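Countertops, week five

Quick one tonight because the kids need picking up at 18 different places, or that's how it feels. Kitchen update. Sort of.

So we still haven't picked a counter. I know. I said June and here we are. The old one is coming out whether we're ready or not -- the burn mark by the stove, the seam that catches crumbs, all of it. Budget was 2000 for the slab and the fitting. Went to Prekov first, the big showroom out past the highway. Nice people, bad parking. Their quote came in at more than the whole budget before anyone had even said the word "sink." Left with a sample tile and a headache.

Then Mivari. Smaller place, remnants out back in the yard, you walk around with a tape measure and try to picture a whole kitchen from a dirty offcut. Found a marble piece I really loved. White with gray running through it. Quote was 1251 with cutting, delivery extra, and they'd hold it for a week if I put a deposit down. I did not put the deposit down. Went home to think. 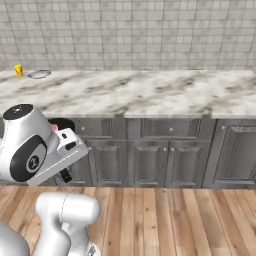 Does marble really stain as badly as everyone says?

It depends on what you spill and how long you leave it. Lemon juice and vinegar are the bad ones, they etch the surface and a sealer won't stop that, it only slows down stuff like oil and coffee soaking in. A honed finish hides the dull spots better than a polished one. If you wipe up fast and don't mind a few marks you'll be fine. If a ring under a glass is going to ruin your morning, get something else.

I'm a ring-ruins-my-morning person. I think. My mother had marble in the hallway for years and it looked great but no one was chopping limes in the hallway.

Other option is quartz from Verbeke. No sealing, doesn't etch from lemon, but you can't put a hot pan straight on it and I absolutley will put a hot pan straight on it. I know myself. Trivets go in the drawer and never come out. Also the ones with the printed veins -- some are good, some look like a shower curtain. Need to see a full slab, the little squares tell you nothing.

Cabinets at least are settled. Keeping the boxes, painting the doors gray, new handles. Did a test door in the garage with the Trosa paint. Two coats, sanded between. Dried a bit darker than the card but I like it. Smells for days though, open a window.
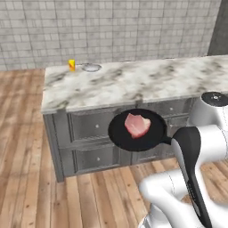 Which leaves the backsplash, and I've gone back and forth so many times I've stopped bringing it up at dinner. Small square tiles are cheaper but so much grout. SO much. Darker grout hides the splatter, light grout looks cleaner for maybe a week. Leaning darker. The tile guy wants to know by the end of the month and teh counter has to go in first anyway, so he can wait.

Things still to do: call Mivari back and see if the piece is even there. Measure the sink again (I got two different numbers, dont ask). Find out if Verbeke charges for the template visit.

If anyone has lived with honed marble and small kids, tell me in the comments, good or bad. Mostly I want to hear about juice.

Ok, car keys, gone.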